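Home-built street robot gets its first long run in Davia

A sidewalk-sized robot put together in a shared workshop is now out on the roads of Davia. The builders call it Kingi. Members of the Prikine workshop started on it in April with a used wheelchair base and 12 volt batteries, and most of the parts came out of the scrap bins.

Total spend so far is some 80 dollars, not counting the camera. That one was a gift and everybody is a bit nervous about it.

The job for now is simple – drive residential streets at walking pace, look ahead, keep clear of parked cars. Shade is the hard part. The software likes to read tree shadows as holes and brake for them, and fixing that took most of the evenings at the bench. 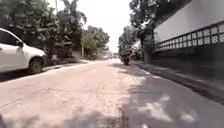

Kingi's view up the street, with a motorcycle ahead and tree shade over the right side.

Rough concrete is the other headache. Cracks and patches shake the mast, and the picture shakes with it. Rubber washers under the camera plate helped some. A softer mount is half printed, the printer jammed twice allready.

Code has been rewritten 7 times. The current version handles parked vehicles at the curb fine on the bench recordings, including big ones like minivans. Motorcycles tucked in close to a wall are still hit and miss.

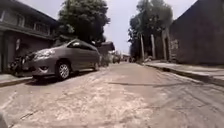

What's next

New front wheels, then a proper bumper. The workshop also wants to swap in a motor controller from Clena, if the price comes down. Parts list and wiring notes go up on the Prikine page once somebody types them up – right now its 93 loose pages in a binder. Open bench is evenings from 7, bring your own safety glasses.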